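Grunetti insertion policy, tried on the Stoica gear kit

Quick one, more later. This is the method out of Theano Karagiannis's group. Wrist camera only, no force sensing, 2000 demos behind the checkpoint. Ran it for 7 days on our bench.

Good: setup. Two config files and it ran. Approach is smooth, no hunting over the plate. Copes fine with a gray cloth under everything, which our old baseline hated.

Less good: slow on the last few millimeters. Meshing is the weak spot, it will happily push when teeth are tooth on tooth. Retry logic is basicly lift and repeat. Docs thin, Hamisi Lyimo had to read the loss code to find out what the wrist crop was.

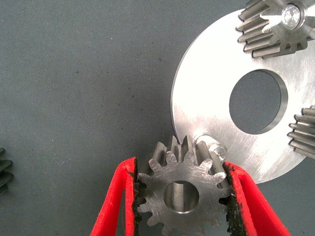 Small spur gear in the fingers, bore near its pin. Helical gears on the plate at right.

Worth it if you allready have a wrist cam and clean pins. For meshing I'd wait for the next release. 2 stars off for the docs.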